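니트 스카프 술이 자꾸 엉키는데 세탁을 어떻게 하시나요

tassel_42
지난 8월에 Dumlao에서 울 혼방 스카프를 두 장 샀습니다. 하나는 무늬 없는 회색이고 하나는 양 끝에 긴 술이 달린 남색입니다. 회색은 찬물에 손빨래해도 괜찮았는데 남색은 한 번 빨고 나니 술 끝이 서로 꼬여서 뭉쳤습니다. 빗으로 빗어 봤더니 실이 몇 가닥 빠졌고요. 드라이클리닝은 비용이 부담돼서 집에서 하고 싶습니다. 세탁 전에 술을 묶어야 하는지, 말릴 때 걸어도 되는지 궁금합니다.

Gridstead
저도 술 달린 것만 여러 장 씁니다. 빨기 전에 술을 열 가닥 남짓씩 모아서 면실로 느슨하게 묶으세요. 고무줄은 자국이 남습니다. 울 세제를 푼 찬물에 5분만 담갔다가 눌러서 헹구고, 비틀어 짜지 말고 수건에 말아서 물기를 빼면 됩니다.

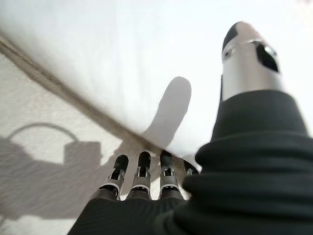
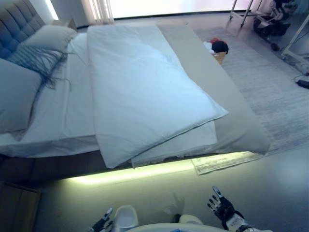 말릴 때는 걸지 말고 평평한 데 펴 놓으세요. 걸어 두면 물 무게 때문에 길이가 늘어납니다. 술 달린 건 스카프든 담요든 관리법이 비슷해서, 사진 속 베개 위에 비스듬히 걸쳐 둔 짙은 청회색 스로우처럼 술이 긴 것도 같은 식으로 다루면 됩니다. 반쯤 말랐을 때 면실을 풀고 손가락으로 위에서 아래로 훑어 주세요. 빗은 다 마른 다음에 살이 굵은 걸로 끝부분부터 쓰시고요. 이미 뭉친 부분은 주전자 김을 12초쯤 쐬면 손으로 풀립니다.

Sidivgate
그냥 세탁망에 넣고 울 코스로 돌립니다. 탈수는 제일 약하게. 2년째 그렇게 쓰는데 별문제 없었어요. 아크릴이라 그런지도 모르겠네요.

댓글

tassel_42: 면실로 묶는 건 생각 못 했습니다. 주말에 해 보겠습니다.
Tratard: 남색이면 첫 세탁 때 물이 빠질 수 있으니 회색이랑 같이 담그지 마세요.
Gridstead: 맞아요, 그 얘기를 빠뜨렸네요. 따로 빠세요.
tassel_42: 이미 한 번 같이 담갔는데 다행히 물은 안 들었습니다.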